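2019년 5월 13일 월요일 기준으로 고친 판입니다. 이전 판을 받아 둔 분은 지우고 이것만 보세요.

# Flilten: 동네 빵집 사워도우 굽기 기록 모음

Flilten은 Drestwood와 Tilwood 두 동네의 빵집에서 모은 사워도우 굽기 기록입니다. 이름은 거창해 보여도 내용은 CSV 파일 네 개와 메모 폴더 하나가 전부입니다. "천연발효종이 몸에 좋다"거나 "오래된 종일수록 맛이 깊다"는 말을 증명하려고 찾아온 분이라면 여기서는 얻을 것이 별로 없습니다. 저도 처음에는 그런 걸 확인해 보려고 시작했고, 지금은 그 질문 자체가 꽤 허술했다고 생각합니다.

## 들어 있는 것

| 파일 | 내용 |
|---|---|
| `bakes.csv` | 굽기 한 번에 한 줄. 밀가루, 수분율, 발효 시간, 오븐 온도 |
| `starters.csv` | 발효종별 밥 주는 주기와 주인이 말한 나이 |
| `scores.csv` | 시식 점수 |
| `shops.csv` | 빵집 코드와 동네 |
| `notes/` | 빵집 주인들이 손으로 쓴 메모를 옮겨 적은 것 |

참여한 빵집은 7곳, 발효종은 27개입니다. 빵집 이름은 코드로 바꿨는데, Hrubý만은 가게 쪽에서 이름을 그대로 써 달라고 해서 남겼습니다. 그쪽 기록이 특별히 좋다는 뜻으로 읽지 마세요. 오히려 빈칸이 가장 많습니다.

## 열 설명

- `flour_type`: 포대에 적힌 분류를 그대로 옮겼습니다. 나라마다 기준이 달라서 T65와 강력분을 같은 칸에 놓고 비교하면 곤란합니다.
- `hydration`: 물 무게를 밀가루 무게로 나눈 백분율. 발효종 안의 물을 넣은 가게도 있고 뺀 가게도 있습니다. `hydration_method`가 비어 있으면 둘 중 어느 쪽인지 저도 모릅니다.
- `bulk_min`: 1차 발효 시간(분). 끝자리가 0이 아닌 값이 거의 없습니다. 다들 시계를 대충 봤다는 얘기입니다.
- `dough_temp`: 반죽 온도(섭씨). 온도계 보정은 하지 않았습니다.
- `oven_set`: 오븐 다이얼에 맞춘 온도. 오븐 안의 실제 온도로 쓰면 안 됩니다.
- `age_claimed`: 주인이 말한 발효종의 나이(년).

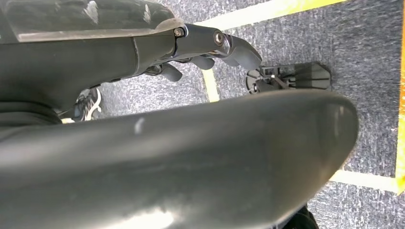
**`age_claimed`는 얼마나 믿을 수 있나요?**

거의 믿지 않는 편이 낫습니다. 서류로 확인된 발효종은 하나도 없고, 같은 주인이 두 번 물었을 때 다른 나이를 댄 경우도 있습니다. 게다가 매일 밀가루를 새로 먹이는 반죽에서 "나이"가 무엇을 가리키는지부터 분명하지 않습니다. 회귀분석에 이 열을 넣고 싶다면 먼저 그것부터 정의해 주세요.

## 수집 방법

가게마다 기록지를 한 묶음씩 두고 굽는 사람이 적도록 했습니다. 바쁜 날의 기록은 빠졌습니다. 그러니까 이 자료는 한가한 날의 빵에 치우쳐 있고, 주말이나 명절 전의 빵은 거의 보이지 않습니다. 12월은 특히 심해서 아예 통째로 비어 있는 가게도 있습니다. 이 구멍을 평균값으로 메우는 것은 말리고 싶습니다.

옮겨 적기는 Čestmír Jireš와 제가 나눠서 했습니다. 둘이 같은 종이를 따로 입력해 맞춰 본 결과, 숫자 1과 7을 헷갈린 곳이 제일 많았습니다. 발견한 것은 고쳤지만 다 찾았다고 장담할 생각은 없습니다. 의심스러운 값에는 `flag` 열에 `q`를 넣어 두었습니다. 원본 종이는 가게에 돌려주었고 스캔본은 공개하지 않습니다. 뒷면에 거래처 전화번호가 적힌 것이 많기 때문입니다.

## 시식 점수

점수는 1점부터 5점까지입니다. 시식하는 사람에게 가게 코드는 가렸지만, 동네 사람이라면 빵 모양만 봐도 어디 것인지 아는 경우가 많습니다. 그래서 "블라인드 시식"이라는 말은 쓰지 않기로 했습니다. 이전 판 설명에는 그 표현이 있었는데 지웠습니다.

신맛 점수(`sour`)는 더 조심해야 합니다. 시다는 말을 칭찬으로 쓰는 사람과 불평으로 쓰는 사람이 섞여 있어서, 총점(`overall`)과의 상관이 사람마다 반대로 나옵니다. 전체를 합치면 아무 관계가 없어 보입니다. 이걸 보고 "신맛은 선호와 무관하다"고 쓴 글을 이미 한 번 봤습니다. 그런 결론은 이 파일에서 나오지 않습니다. 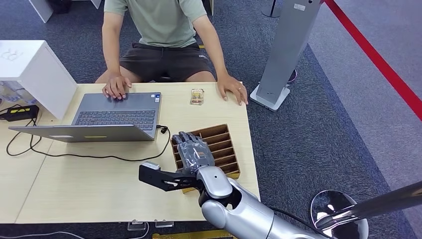 **산도(pH) 측정값은 왜 없나요?**

쓸 만한 값이 없어서 뺐습니다. 두 가게가 시험지로 잰 값을 보내 주었지만 색을 읽는 기준이 서로 달랐고, 반죽을 뜬 시점도 적혀 있지 않았습니다. 소수점까지 적힌 숫자가 들어가 있으면 누군가는 그대로 쓸 테니 빈 열조차 만들지 않았습니다.

## 읽어 들이기

```python
import pandas as pd

bakes = pd.read_csv("bakes.csv", encoding="utf-8")
scores = pd.read_csv("scores.csv", encoding="utf-8")
df = bakes.merge(scores, on="bake_id", how="left")
df = df[df["flag"] != "q"]
```

`how="inner"`로 합치면 시식하지 않은 빵이 사라집니다. 망친 빵은 대개 시식까지 가지 않았으므로 점수가 실제보다 좋아 보이게 됩니다. 엑셀로 바로 열면 한글 메모가 깨질 수 있으니 가져오기 메뉴에서 UTF-8을 고르세요.

## 해도 될 만한 것과 말리고 싶은 것

수업에서 지저분한 자료를 정리하는 연습용으로는 괜찮습니다. 단위가 섞여 있고, 빈칸이 있고, 같은 밀가루가 서로 다른 철자로 적혀 있습니다. 철자는 일부러 통일하지 않았습니다.

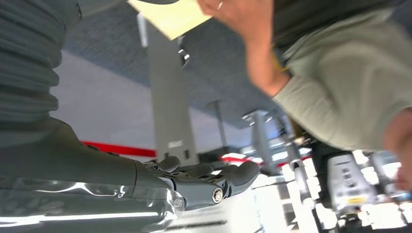 반대로 두 동네를 비교하는 일은 권하지 않습니다. Tilwood 쪽 가게들은 대부분 냉장 발효를 하고 Drestwood 쪽은 그렇지 않아서, 동네 차이처럼 보이는 것은 냉장고 차이일 가능성이 큽니다. 물맛 때문이라는 이야기도 여러 번 들었습니다만, 물을 분석한 사람은 아직 만나지 못했습니다.

레시피 추천 모델을 학습시키겠다는 문의도 받았습니다. 막을 방법은 없지만, 한가한 날에 눈금이 의심스러운 오븐으로 구운 빵을 배우게 된다는 점은 알고 쓰세요.

## 알려진 문제

- 가게 `S5`의 `oven_set` 일부는 화씨로 보입니다. 주인에게 물었으나 답이 없어 그대로 두었습니다.
- `starters.csv`에서 나눠 준 발효종과 받은 발효종이 서로 다른 번호를 갖고 있습니다. 같은 것으로 볼지는 쓰는 사람이 정하세요.
- `notes/`의 메모에는 날짜가 없는 것이 섞여 있습니다.

## 이용 조건

출처를 밝히면 자유롭게 쓸 수 있습니다. 건강 효능을 주장하는 광고에는 쓰지 말아 주세요. 이 자료에는 사람의 건강에 관한 값이 한 칸도 없습니다. 오류를 찾으면 `bake_id`와 함께 이슈로 남겨 주시고, 근거 없이 "이상해 보인다"고만 적은 글에는 답이 늦을 수 있습니다.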